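December
Posted by course staff, Erkthorpe

Handout 3 -- cell rules, two-arm work

Read before your slot. Yes all of it. The Domik notes are out of date, bin them, use these.

1. Before power

Both arms parked, grippers open. Check cable slack by hand on each arm: a loop that drapes is fine, a loop that can get between the forearms is not. Walk the rail end to end with your eyes. Anything in the rack teeth = stop, tell staff, don't pick it out with the arms live.

2. Floor

Sweep scraps at the end of every slot. Small bits fool the part finder and they get into the rack. Last term's group lost almost 20 minutes to one splinter. Objects go on the floor panel only, never on the rail.

3. Speed

10 percent for the first run of any new script. Up to 20 after one clean pass with a staff member watching. The Yule controller will let you go higher -- don't.

4. Shared space

Most marks get lost on this one. Only one gripper gets the middle at a time. The script has to ask for the zone, wait, then release it. Keep 1000 ms between release and the next arm's entry. A small part such as a wood block sitting under one gripper still counts as an occupied zone, even if that arm isnt moving.

Soft items (towels) and hard small items (padlock, keys, block) are seperate tasks in the log. Don't mix them in one entry.

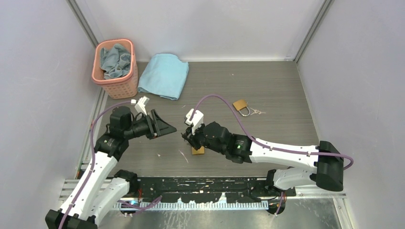 5. Stopping

E-stop first, talk after. Reset is staff only. Write the time and the last line of script that ran, on the Rernari sheet by the door. Three resets in a slot and the slot is over.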